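Clularix Contact Manager: Product Review
Prepared by Jyoti Bajpai for the Brumeck Small Business Center

Clularix is a mailing list and newsletter tool intended for firms with up to 500 contacts. The Center used it for its own member bulletin through 16th June.

Importing our list was simple, and duplicate addresses were merged correctly. The newsletter templates are plain but easy to edit. Event reminders can be scheduled in advance – a feature our members request often. Reporting is the weaker area, as results cannot be sorted by industry or town.

Phone support answered promptly on both occasions.

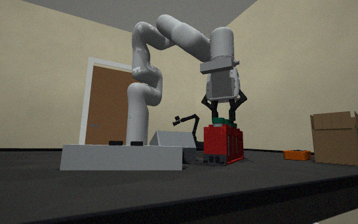
The Center rates Clularix four out of 5 and will review the reporting tools again in July.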